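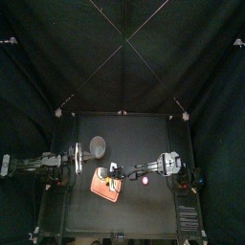

Ten past seven in the morning and Sumeya Araya is already on her third coffee. Black curtains, dark table, two arms. She wants 89 good takes by tonight. She got 3 before breakfast.

Welcome to Cludlow, two floors above a tile shop in Prullport. The job is simple to say. Somebody drives the arms by hand, picks something up, puts it down someplace else. Every joint angle gets saved, every camera view too. Then again. Move the cup a little, turn the tray, again. The learning system, name of Mesow, gets fed the lot overnight and tries to work out what a person would do next.

So far it has 2809 takes. Not enough, says Araya. Maybe never enough.

What makes a good one? Slow hands, mostly. No dithering over the cup. If the driver stops to think, the system learns to stop and think, and then you have got an arm hanging in midair for five seconds looking lost. Bad takes get a red tag. They dont get deleted, there's a whole argument about that.

Small stuff is the worst. A fat little thing that bends when you grip it, you have to come in at the right angle or it rolls. Gwion Parri did an entire afternoon on grip angle in March and says he still dreams about it. He drives with his shoes off. Better feel, he claims.

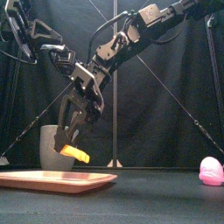

Naheed Chaudhry would keep every fumble, red tags and all, because in her view "a system that has only seen clean pickups has no idea what to do after a messy one." Araya half agrees. They tried it on a small batch, 5 fumbles with the recovery left in, and are waiting on teh results.

Lunch is at the table by the stairs, eaten fast. Then the tray gets turned again and Parri is back at the controls, shoes under the chair. Take 41. Red tag. Take 42.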